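Comimari
Work with us / Open calls

Call for participants: teach a robot to do the laundry with your own two hands

Location: Hatatow, Building 2, ground floor
Starts: September
Type: paid, part time, mornings or late afternoons
Pay: $600 for the full set of sessions, plus bus fare
Experience with robots: none needed

We are looking for people who fold clothes. If you have raised kids, worked in a hotel, run a wash-and-fold, stocked shirts in a store, or simply have a way of dealing with a basket of laundry that you would defend in an argument, we would love to meet you.

Comimari builds software that lets robot arms learn household jobs from people. The project you would join is called Lonance, and it is all cloth: T-shirts, sweatpants, towels, baby clothes, fitted sheets (yes, we are going there). Cloth is wonderful and maddening. A mug is the same shape each time you reach for it, and a sweater has never once landed in a bin the same way. Nobody on our team can write down rules for that, so we learn from people who already know it in their fingers.

Lonance began with our own staff doing the demonstrations, and we now have 710 of them that we consider good enough to learn from. They are also very much alike. Engineers who sit next to each other end up folding like each other. We want more hands, more habits, left-handers, slow folders, people who shake everything out first and people who never do.

What you would be doing

Most of your time goes to showing a task by hand. You hold a gripper, a light tool with two jaws that open and close as you squeeze the handle, and you use it in place of your fingers. It carries its own camera. You take a garment out of a bin, find a part of it worth grabbing, lift it, lay it out, fold it, put it on the stack. Then you do the next one. We save the video and the motion of the tool, and those recordings become the lessons the arm practices from.

The first twenty minutes feel like eating soup with mittens on. After that something clicks for nearly everyone. You start to notice that a ribbed edge is easier to hold on to than flat jersey, that pinching too much cloth is as bad as pinching too little, that a sleeve will come free if you pull it along the side of the bin and get stuck if you pull it straight up. I have been doing this for a good while and I still learn grabs from new people in their first week!

The rest of your time, once you're comfortable, is on the Takagi bench. Takagi is our name for the remote-control setup. You sit at a desk with a pair of handles, the arms stand across the room, and they follow what you do. It's a different feeling, a bit like learning to back up a trailer, and some people who are only so-so with the hand tool turn out to be brilliant at it. You'll try both and we will settle you wherever you do your best work.

A session, start to finish

You check in, put your phone and rings in a locker, and wash and dry your hands. Hand cream is a problem for the handles, so please skip it until afterward.

The session lead tells you which garments are up that day and which bin to work from. Sometimes there's one specific thing to practice, such as finding a cuff, turning a sleeve right side out, or picking the top item without dragging the rest along. Sometimes it's just a full bin and a clear table.

You warm up with a few garments that aren't recorded. Then you record. Around 50 demonstrations is a normal session, with breaks whenever you want them and a long one in the middle. There's a stool if you prefer to sit, and the table goes up and down.

At the end you watch a handful of your own recordings with the lead and talk them through. Please don't be shy in this part. "I went for the hem because the collar was underneath" is exactly the kind of thing we want to hear, and we write it down.

What happens when you mess up

You drop it. You grab two shirts. You fold the thing crooked, sigh, and do it over. All fine, keep going. If a grab slips, try again the way you would at home and don't restart the recording. An arm that has only ever seen perfect folds has no idea what to do when a sock falls on the floor, so your second tries are worth a lot to us.

What we ask you not to do is speed up. We don't time you, we don't rank you, and there's no bonus for volume. A steady pace with a clean, visible grab beats a fast one every time. If you feel yourself racing, take a break and have a cookie.

Who we're hoping to hear from

Adults of any age. You should be able to do light, repeated squeezing with at least one hand, and be comfortable at a table for a couple of hours with breaks. Tell us about sore wrists, arthritis or an old injury before you come and we'll work it out together; the tool has a softer spring we can put in, and the Takagi handles need very little force.

You need enough English or Spanish to follow instructions and tell us when something bothers you. Our session leads speak both.

You do not need a degree, a resume, or any interest in computers. If you happen to be a student who does want to get into robotics, you're welcome too, and we'll gladly show you the back end of things, but the job is the same job.

We'd be especially glad to hear from people who have folded for a living. Hotel and hospital laundry workers, dry cleaners, tailors, costume and wardrobe people: you know things we can't find in any paper.

Pay and practical things

The full set is spread over the month and pays $600. If you have to stop partway, you're paid for the sessions you did. Training is paid at the same rate as everything else. Bus fare is refunded on the spot with your ticket, and there's free parking behind the building if you drive (the entrance is on the side with the loading dock, and the gate looks closed even when it's open, just pull up to it).

Morning sessions begin at 9:30 a.m. and late sessions at 4 p.m. Pick one and try to stick with it. Swaps are okay if you let us know the evening before.

Coffee, tea, fruit and the cookies mentioned earlier are in the kitchen. Wear short sleeves or sleeves you can push up, so your own clothes don't get caught up with the ones on the table. Closed shoes, please.

Privacy

The camera on the tool points at the jaws and the cloth. Your hands and forearms may show up at times, and your voice is not recorded. On the Takagi bench there is also a camera over the arms, which doesn't look at your desk. Before your first session you'll get a two-page consent form, in English or Spanish, to read at home and bring back. You can ask us to delete your recordings at any point during the project and up to the end of it, with no effect on your pay.

All garments are ours and are washed between uses. Please don't bring your own, however badly they need folding.

What you get out of it, apart from the money

You get to see it work. In the last week we invite everyone back to watch the arms take on a bin using what they picked up from the group's sessions. It will not be fast and it will not be flawless. But there's a moment when an arm reaches in and goes for a sleeve a certain way, and someone in the room says, hey, I do that. I can't tell you how much I enjoy that moment.

How to apply

Write to Lizeth Agudelo, who handles scheduling, through the contact form on our Open calls page and choose "Lonance" as the subject. Tell us:

your name and the best way to reach you
mornings or late afternoons
right-handed, left-handed or both
anything about your hands or back we should plan for
how you fold a T-shirt, in a few sentences, as if to someone who has never seen one

That last item isn't a test. We just really like reading them.

We answer everyone. If there seems to be a fit, we'll ask you in for a short paid tryout with the hand tool before you commit to anything. We read applications as they come in and would like to have the group together before September, so sooner is better.

Questions that keep coming up

Can I come with a friend? Yes, apply separately and mention each other. You'll be at different tables but your breaks can line up.

I'm left-handed, is the tool? It works in either hand.

Will I be replacing someone's job? We get this one often and it's a fair thing to ask. Lonance is aimed at help in the home, mainly for people who have trouble doing their own laundry. Lizeth or I will talk it over with you for as long as you like.

Do I have to do the fitted sheets? No. But we may ask nicely.

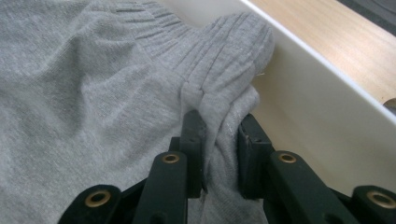

Fidelina Arango
Session Lead, Lonance, Comimari

I run the hand-tool tables and will probably be the one teaching you to pinch a fold of gray knit just below the cuff and keep hold of it. Before Comimari I worked in alterations, so bring me your opinions on ribbing. If you'd like to see the room before you apply, ask for me at the front desk in Hatatow any time after 1 p.m. and I'll put a gripper in your hand.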